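How Superhero Comics Were Colored Before Computers

Most discussion of old superhero comics concerns writing and drawing. Color gets less attention, although it decided how the pages looked more than any other single step. For several decades it was also the step with the tightest limits. The artist could draw anything that would hold a line. The colorist worked from a short chart of approved mixes and had no say in the paper, the ink, or the press.

The process used four inks: cyan, magenta, yellow, and black. Black carried the line art and the lettering. The other three were each available at a few fixed strengths, made by breaking solid ink into dots. Under the common system a color could be left out, printed as a light tint, printed as a medium tint, or printed solid. Three inks at four levels give 64 combinations, and many of those were too muddy to use.
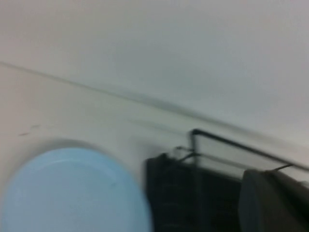

The colorist painted a reduced copy of each page with dyes and then wrote a code beside every area. A code such as Y2R3 told the plant which tint of yellow and which tint of red to lay down. The painted copy was only a guide. The codes were the instruction, and where the two disagreed the plant followed the codes.

At the plant, separators turned the codes into film. For each page they prepared a sheet for every ink at every strength and filled in the matching areas by hand with an opaque paint. A complicated splash page could take most of a shift. A cape that changed color between two panels was usually a code misread at this stage, and the mistake was rarely noticed before the copies were bound.

Why the costumes look the way they do

The system favored strong primaries. Solid magenta over solid yellow gives a bright red that hides small errors in alignment. Solid cyan with a medium magenta gives a stable blue. Gray was difficult, as it needed light tints of all three colors in balance, and a slight excess of any one of them turned it green or brown. Characters planned as gray often drifted toward blue within a few issues, and some stayed there.

Black had its own problem. A large black area on newsprint could show through to the other side of the page. Colorists broke up dark costumes with blue highlights, which kept the figure readable and used less ink. Readers came to accept blue as the sign for black hair and black cloth, and the convention outlived the presses that required it.

Villains tended to get the secondary colors, mostly green and purple. The usual explanation is contrast: the hero had already taken red, blue, and yellow, and a fight scene needed two figures that could be told apart at a small size.

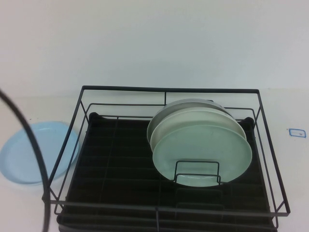 Paper and register

Newsprint absorbs ink and spreads it. A dot that measures correctly on film prints larger on the page, an effect known as dot gain. Separators allowed for it by keeping the tints light. The paper was also never white. Its gray or tan cast dulled every color, so the charts were built with that loss in mind.

This explains a common complaint about reprints. When old codes are reproduced exactly on bright coated stock, the colors look harsh, because the paper no longer absorbs or dulls them. The small publisher Grodley met this problem with its collected edition of Alholm, a science fiction adventure strip. Test pages on glossy stock gave the hero orange skin. The edition was moved to an uncoated cream paper, and the tints were cut back by one step in flesh areas only.

Register is the alignment of the four plates. At press speed the web of paper stretches and shifts, and a plate that is out by the width of a pen line leaves a white gap on one side of a figure and a colored fringe on the other. Artists who knew the process closed their shapes with heavy outlines, which gave the color somewhere to hide. Those who drew with a fine open line suffered most, and their work often looks better in the black and white originals.

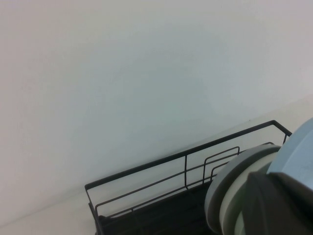
Restoring the old pages

Restoration now starts with either the original film or a printed copy. Film gives the cleaner line but is often missing. A printed copy has to be scanned, and the dots have to be dealt with before anything else is done.

The Paewai collection, a reprint series covering the Trorton superhero titles, ran to 1,649 pages. Film survived for 300 of them. The remainder came from printed copies, with up to 3 copies of an issue scanned so that a clean area in one could replace a damaged area in another. The black line was isolated first, the dots were removed, and flat color was laid in again from the chart.

Whether the dots should be removed is disputed. One view holds that they were a limit of the press and were never part of the drawing. The other holds that the printed comic is the finished work, and that flat digital color produces something its makers never saw. The Trorton volumes took the first course for the main text and printed 8 pages of unaltered scans at the back of each book, yellowed paper and misplaced plates included.

A reader comparing the two versions should look at the skies. Flat cyan fills the panel evenly in the restored pages. In the scans the same tint varies across a single panel, darker where the plate was heavily inked, and on several pages it stops short of the border and leaves a strip of bare newsprint.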